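Filed under: tips from the Koltance workshop, the page Lợi Trình keeps meaning to laminate.

## Can a machine do it yet?

People ask me this more than they ask about descaling, so I keep a running answer. I go by chores.

**Floors.** Yes, if you pick the floor up first. Socks, cables and the fringe on a rug will all stop a robot vacuum. Fold the fringe under and tape it with painter's tape.

**Dishes.** The dishwasher has been doing these for years and gets no credit. Loading it is still your job. Knives point down, bowls face the spray.

**Folding.** Slowly. I watched a clip of one towel that ran nearly 7 minutes, and I would have refolded it. Do yours warm, in thirds.

**Sorting screws.** A machine can do this all day if the screws are all one kind. My coffee can holds 52 kinds and a guitar pick. Use a muffin tin.

**Small fiddly things on a table.** Getting there. Two arms can share a job now, one holding and one fussing, much like Benedikt and me with a shelf bracket, minus the language. Soft things are harder. A bag never sits the same way twice, so if you want help from anything with motors, stand it up and open the top wide.

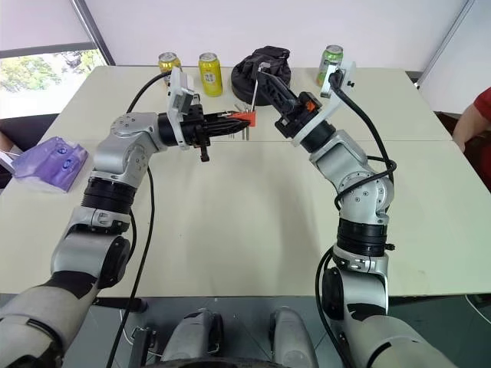 *Both grippers busy over the table, black bag behind, drinks cans along the back.*

**Wiping down afterward.** Still you. Damp cloth first, dry cloth second, and move the cans before you start – I have mopped up enough soda to mean it.

Next update when something learns to match lids to containers.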